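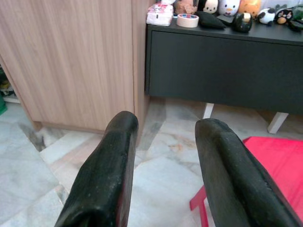
Work and Automation, session 2
Handout for the class of Oct 29, 2019
Valentina Huenchumán

Please read these notes before the discussion and bring them with you. I have left some space in the margins for your remarks. The case study is the same one that we started last time, the housekeeping company Stornach in the town of Clustmont. Those who missed the first session will find the necessary facts in section 1.

## 1. The company and the job

Stornach takes care of 300 furnished apartments. The owners of the apartments are mostly absent, and the company cleans, tidies and prepares the rooms between one stay and the next. Before the change, all this was done by housekeepers who worked alone, each with her own list of addresses. A supervisor visited them from time to time, and the rest of the communication went by telephone.

The company divides a visit into three parts. It calls them wet work (kitchen, bathroom, floors), linen, and small objects. The third part is the one that interests us. In a living room there are always small things which lie where they should not lie: keys on a stool, a remote control far from the television, tape, papers. Somebody must pick them up, decide what they are and put them somewhere.

On paper this is the lightest part of the job. The housekeepers I interviewed did not agree with this. They said that the small objects were the part that made them tired in the head. A floor is the same in every apartment, but each living room asks for new decisions. Is this paper important? Does this toy belong to the shelf or to the bedroom? If a thing is lost later, who touched it last?

## 2. What was introduced

The company bought a two-armed robot system from Sillard. It has a gripper on each arm and cameras that give the software a view of the room and of the grippers. The fingers open and close, and that is all they can do by themselves. Everything else, such as the approach, the angle and how hard to close, comes from the software and from the person who teaches it.

Please keep in mind the difference between these two words, because students often mix them:

- **Automation of a task.** One piece of the work is moved to a machine. The job still exists, with other pieces in it.
- **Automation of a job.** All the pieces are moved, or so many that no employer will pay a person for the rest.

At Stornach we have the first case. When you read the newspaper, you will usually find the second one in the title and the first one in the text.

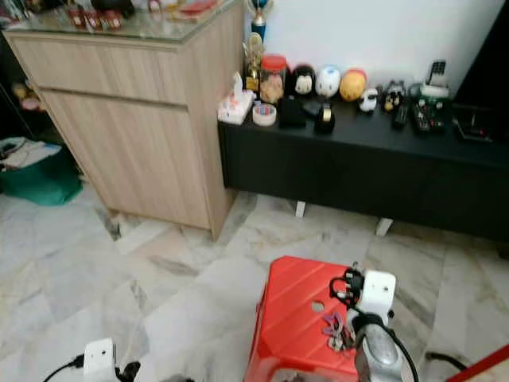
The choice of the task was made by the management together with the supplier. They looked for a task that was frequent, that did not need water or chemicals, and where a mistake would be cheap. Picking up small objects looked suitable to them. The housekeepers were asked only after the contract was signed. I write this down without blame – it is the usual order – but we will see in section 4 that it had a price.

## 3. Why a living room is difficult

In a factory, the engineer can change the surroundings so that the robot has an easier life. Parts come in trays, the light is constant, the floor is marked. In an apartment this is not allowed. The customer's furniture stays where the customer wants it.

Consider some things which a person handles without thinking:

- *Thin objects on a flat surface.* A key lies almost at the height of the surface below it. The fingers must come very low and still not push against the seat or the table.
- *Several objects together.* A bunch of keys has tags and a ring, and all of these move when one of them is pulled. Where does one object finish and the next one start?
- *Shiny surfaces.* Glass tops and polished stone reflect the room. A camera can take the reflection for a thing.
- *Soft objects.* A plush toy changes its shape in the grip. A hard object does not.
- *Crowded surfaces.* On a full console, the arm has to reach one thing and leave its neighbors standing.
- *Cables.* The machine brings its own cables into the room and they must not catch on the furniture.

None of these points is about intelligence in the big sense of the word. They are about contact, weight and space. The housekeepers know all of them in their hands, but they had never been asked to explain them. When the first teaching sessions began, this became a new kind of work.

## 4. What changed for the people

The company had 15 housekeepers in the pilot group. Their working day changed in the following ways. I give them in the order in which the housekeepers themselves spoke about them.

**Teaching.** Two of the housekeepers were trained to guide the arms. They use a program named Hamdy, in which each attempt is recorded and then marked as good or bad. At first this was treated as a favor, something between the real duties. Later it got its own hours in the schedule. It did not get its own line in the salary table, and this is still an open question between the staff and the company.

**Waiting.** A person who tidies does not wait. A person who stands next to a slow machine waits very much. One housekeeper told me that she had never in her life looked so long at a stool. She was paid for these minutes, but she felt lazy, and she was afraid that her colleagues would think the same.

**Responsibility.** Earlier, if an object was missing, the housekeeper had to answer for it. Now there is a recording. Some of the staff like this, as it protects them. Others say that the cameras look at their hands as well. The written rule about who may watch the recordings, and for how long they are kept, came in November of the year before this course, which was after the pilot had started.

**Knowledge.** The two teachers learned to describe their own work with precision. Their words are now used in the training of new people too. On the other side, the housekeepers outside the teaching group feel that decisions about their work are made in a language they were not invited to learn.

**Pace.** The lists of addresses were made longer on the assumption that the third part of the visit would soon need less time. The lists stayed long when the time did not become less. Of all the changes, I find this one the most important for our course, and it was caused by a forecast. The machine had nothing to do with it.

## 5. For the discussion 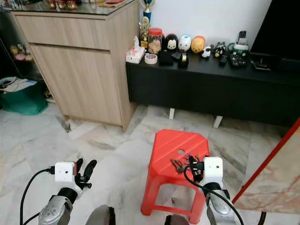

If the robot can pick up small things from a stool, can the company send it alone to an apartment?

The company cannot do this at present, because picking up is only one step of the task. Somebody must still decide which things should be moved and where they belong, help when a grip fails, and check the room before the door is closed. This person also does the wet work and the linen, so the visit continues to need a housekeeper.

For the group work, please take one of the five changes in section 4 and prepare a short statement from two sides, first as a housekeeper of the pilot group and then as the manager who signed the contract with Sillard. Try to use the vocabulary of section 2. Write down at least one thing that could have been agreed before the pilot, and say who should have been in the room.

Terms you should be able to explain after this session: task and job, pilot group, teaching by guiding, hidden work, forecast effect.

The interview notes are in the reader, behind the chapter on scheduling. The names of the housekeepers are removed there, so please do not try to guess them in class – some of you live in Clustmont and may know these persons.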